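Dolent Releases Results of Its Flat Board Trial, and Does Not Promise Much

PRAKVILLE, January 26, 2021 – Dolent, the Prakville maker of work boards and shape blocks for classrooms and play rooms, today released the results of a trial of its maple board, sold under the Skimus name. The company went into the trial with doubts about its own catalog, and some of those doubts have held up.

For years, sellers of children's tables and boards have claimed that a special surface helps children sort, build and share. Dolent has printed such claims too. Starting in August, the company lent boards to 12 play rooms and asked the staff in each to keep plain notes on what got used, what got put away and what ended up under the radiator. The notes cover 1,139 play periods.

"We were hoping for a clean story and we did not get one," the company said in a statement. "Children used the board a lot in the first weeks. After that they used it when it was already out. If it was leaning against a wall, it stayed there."

What the trial found

The board did one thing well. Blocks set down on it were put away more often than blocks set down on a rug or on the floor. Staff in most rooms said the same in their notes, though two rooms saw no change at all. Dolent does not know why those two were different and has chosen not to guess.

The board did not make play periods longer. It did not cut down on arguments over the star, which has been the most wanted block in the set since it was added and is still packed one to a box. Requests for a second star came from nearly every room. Dolent is looking at the cost.

Claims about early math skills have been taken off the box. The trial did not test them, and neither did anything the company had on file.

A plain surface

Dolent tried printed outlines, raised rims and painted tracks before settling on bare wood. Printed outlines told children where each block went, and once every outline was filled the game was over. Raised rims kept blocks from rolling off, but they also collected crumbs and were hard to wipe. The trial board has no outlines and no rims. Cylinders do roll off it. Staff complained about this, fairly, and the company has no fix to announce.

Pale maple planks with visible seams show small colored blocks clearly, and a wide board leaves space for a cluster in one corner and open wood elsewhere.

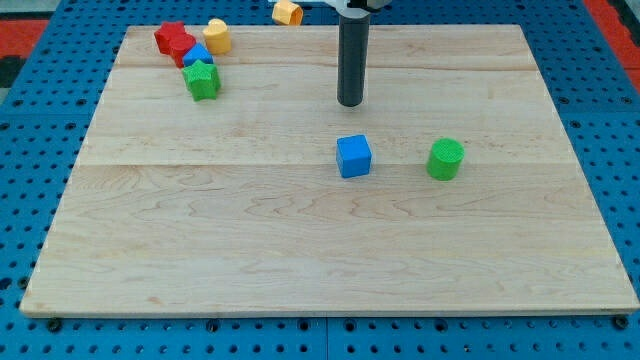 Price and care

The Skimus board costs $55. A set of blocks is $40 and is sold separately. Dolent will not offer the two as a bundle this year, as many rooms already own blocks that will do just as well.

The wood should be wiped with a damp cloth and dried right away. It should not be soaked, stood on or left against a heater. Seams between planks may become easier to see with the seasons. The company does not treat this as a fault and will not replace a board for it, but a plank that lifts or splits in normal use will be covered.

The full notes, including those from the two rooms that saw no change, can be requested from Dolent by mail. Room names have been removed. A second trial is planned with Gebremichael, a Prakville supplier of school furniture, and will compare the board with an ordinary tray. Dolent will publish that result as well – even if the tray wins.

About Dolent

Dolent makes boards, blocks and storage trays in Prakville. Its products are sold to schools, play rooms and families by direct order.

Press contact: Dolent Press Desk, Prakville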